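The Clemedora Papers
Home | About | Old Stuff
2/26/19 Filed under: Words, Complaints
3 comments

I've been trying to retire the phrase "let's meet in the middle," and it keeps coming back like a cat you fed once.

My objection is practical. The middle is a place people mention when they've already decided where it is. When my sister and I split the cost of our mother's new couch, the middle was a number she had written down before I got there. When Danylo Koval next door wanted to talk about the hedge, the middle was a foot inside my yard. Danylo is a nice man and brings soup. He also has a very flexible sense of geography.

I looked for the history of the phrase and gave up after 21 minutes, most of which went to reading about how to fold a fitted sheet. I still can't fold one.
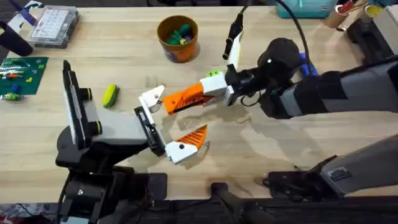 Two parties, one table.

Anyway, the couch. Our mother wanted the Haslinger, a beige thing that costs 800 dollars and feels like sitting on a polite refusal. My sister wanted her to have the Bilby, which reclines. I had no opinion, and in my family that makes you the judge. We had 3 phone calls about it. In the second one my sister said "compromise" four different ways, and every one of them reclined.

What gets me is how good the word sounds. Say you want a compromise and people picture you as tired and wise, possibly in a cardigan. Say you want the Bilby and you're just a person who wants the Bilby. I'd trust the second person more. You can do business with somebody who tells you they want the recliner.

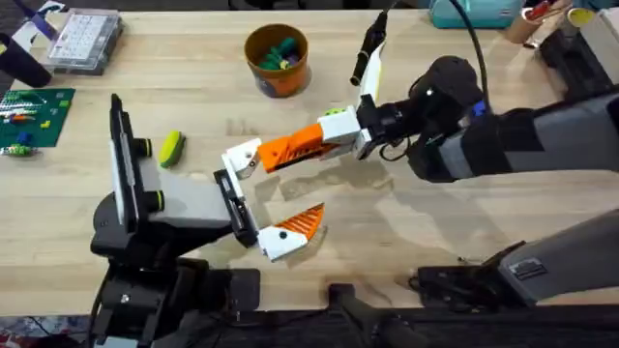
My mother, meanwhile, had been quiet through all of this, and we took that for patience. She had gone down to Jurnon on her own and ordered a green loveseat neither of us had heard of. It comes in April. She paid for it herself and would like us to stop calling during her shows.

So that's the couch handled. The hedge is still open. Danylo has proposed that we each trim our own side, and I agreed before I remembered that we don't agree on where the sides are. It's nearly nine feet tall at this point and has started leaning toward the driveway. I've got the good clippers and he's got the ladder, and he has already mentioned the soup.

Posted in Words, Complaints | Older: A Fair Hearing for the Spare Freezer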